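The returns room at Grostex used to run on wrists. Until March, nine people stood at the benches and sorted 336 items an hour by hand, dropping each one into the crate for its type.

Two-armed stations now do part of that. The pickers who moved over to them load, check and clear jams, and the shift ends at the same hour it always did. Pay went up by 60 cents.

"My shoulder is better," says Zuzanna Jasińska, who has worked in the room since the Felthorpe site closed. "My feet are the same."

She misses the talking. The benches faced each other - the stations face the wall.

Cylinders go to the yellow crate and lidded canisters to the red one. She still overrules the arms on torn wrapping, which she sets aside herself.

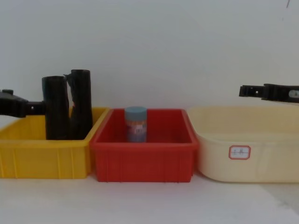 ## What comes next

Grostex wants four more stations by fall. The union has asked for a written promise on hours and is still waiting for it.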